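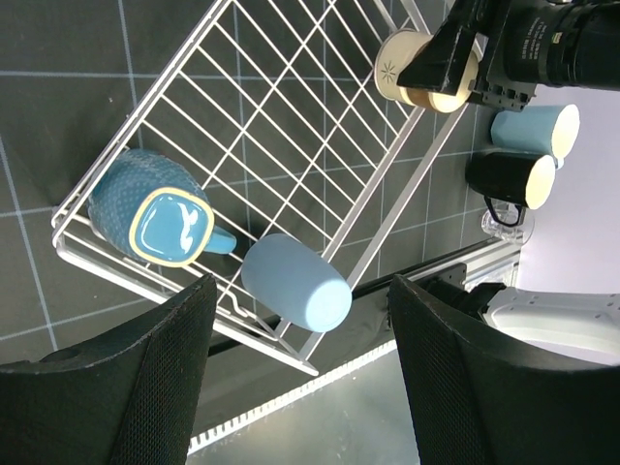 Should mugs go in the rack upside down or on their side?

Upside down on a slant is best, because the water runs out and air can still get in underneath. On its side will do for a light cup when you're short of room, as long as you give it a turn halfway through so the last puddle can drain.

I get more letters about dish racks than about ovens, which delights me! A good rack is such a simple thing, and once you've got the hang of loading it you'll hardly reach for a tea towel again. What follows is everything I've picked up from years of washing by hand in a very small kitchen (the drainer at Nedcombe was barely wider than a baking tray, and we managed Christmas dinner on it).

Start with the order of washing

Glasses first, while the water is clean and at its hottest. Then mugs and cups, then cutlery, plates, and last of all the roasting tin that everyone has been pretending not to see. Change the water before the tin. If you've got a double sink, rinse in the second bowl with plain warm water, because suds left on a cup dry to a film and you'll taste it in your morning tea.

Put the heavy things in the middle of the rack and the light ones round the sides. Wire racks can tip if you load one end, especially the little ones with short feet.

Looking after handmade and glazed pieces

I do love a bit of stoneware, and my shelf fills up faster than it should. It needs slightly kinder treatment than supermarket china, mostly at the places where the glaze stops.
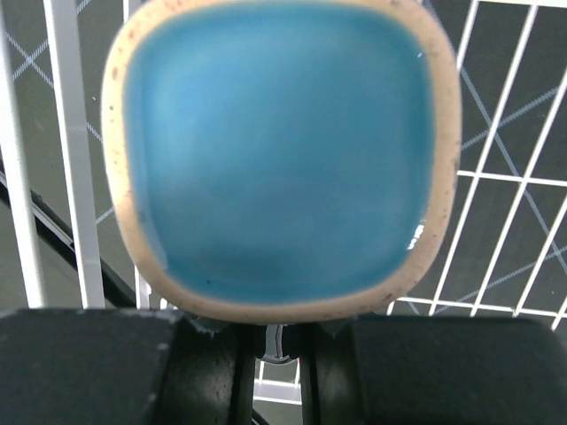

Bare clay is the part to watch. Glaze wipes clean with a soft cloth and very little effort, but an unglazed surface can hold on to grease, coffee and beetroot (oh, the beetroot). Take a square dish with a turquoise middle and a wide sandy, speckled rim: the blue part will look after itself, and the rim is where you want to go round with a soft brush and a drop of washing-up liquid. Don't leave it soaking overnight. Some clays drink up water, and a damp dish put straight into a hot oven can crack. If a stain has got into the rim, make a paste of bicarbonate of soda and water, leave it on for 20 minutes and rub gently in circles.

Small dark specks in the clay or the glaze are usually part of the piece, so don't go at them with a scourer. I once spent a whole evening trying to clean a freckle off a Brovent bowl!

Mugs with raised dots, scales or flowers on the outside want a soft toothbrush now and then, working round the pattern and up under the handle. Tea drips settle in there and you don't notice until the mug is next to a clean one.

Tall cups and tumblers

These are the awkward ones. A big hand won't go in, and a sponge pushed down with a spoon only cleans half the bottom. My way:

1. Fill to the top with hot water and a little washing-up liquid and leave it while you do the plates.

2. Use a bottle brush with a bendy neck. Mine is a Nordin, it lives in a jar by the tap, and I'd be lost without it.

3. Hold the cup by its wall near the rim when you lift it out to rinse. You get a firmer grip than round a slippery middle.

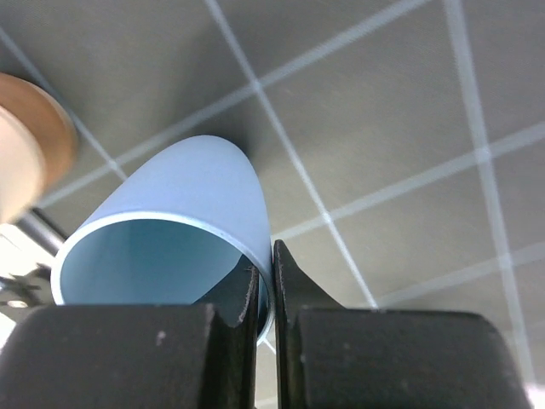 4. Stand it open end down on the rack, propped against a neighbour so there's a gap for the air.

Tea stains

For a brown ring inside a pale mug, put in a heaped teaspoon of bicarb, add 50 ml of hot water, swirl it round and leave it until the water has gone cold. Rub with a cloth and rinse twice. Really old stains may want a second go, and that's fine, just be patient with them.

Keeping the rack itself nice

White coated wire is lovely and light, and it does show every mark. Once a week I take everything off ours, carry the rack to the sink and 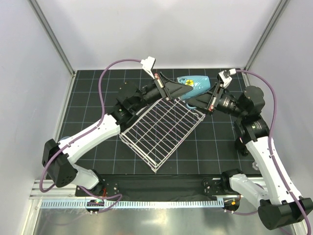 give it a good scrub with an old nail brush, along the wires one way and then across them the other way, paying most attention to the corners where they meet. For limescale, mix 100 ml of white vinegar with the same of warm water, wipe it on, wait ten minutes and rinse well. Keep vinegar off marble and other natural stone while you're at it.

Check the feet and the joins for chips in the coating. Bare metal will rust, and rust marks on the bottom of a pale mug are a real nuisance to shift. My old Cluvari rack got three extra years out of a dab of enamel paint on each foot.

Wipe the worktop dry before the rack goes back, and leave the grout lines a few minutes to air if your worktop is tiled.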